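Gray paint and other small regrets

So the mudroom is finally painted! I went with a color called Clendgate, a blue-gray that looked so calm on the little card, and then I stood in the store for 22 minutes pretending I might pick something else. I was never going to pick something else.

The first coat went on streaky and I panicked a little. The second one fixed most of it — except behind the door, where I ran out of patience and nobody's ever going to look anyway. I spent $130 on the whole thing, counting the good brush, which I love more than is reasonable.
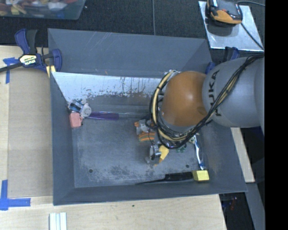
Scuffed gray metal. My favorite kind of gray, scratches and all.

What I like about a gray with some blue in it is that it doesn't show every bit of dirt the dog drags in. My old white walls were a mess by October every single year, and I'd be out there with a sponge muttering to myself (and to the dog, who did not care).

Next up is the bench. I want to sand it back and leave it a bit rough, but I keep changing my mind about the legs. If you've painted just the legs on something and liked it, leave me a comment, please!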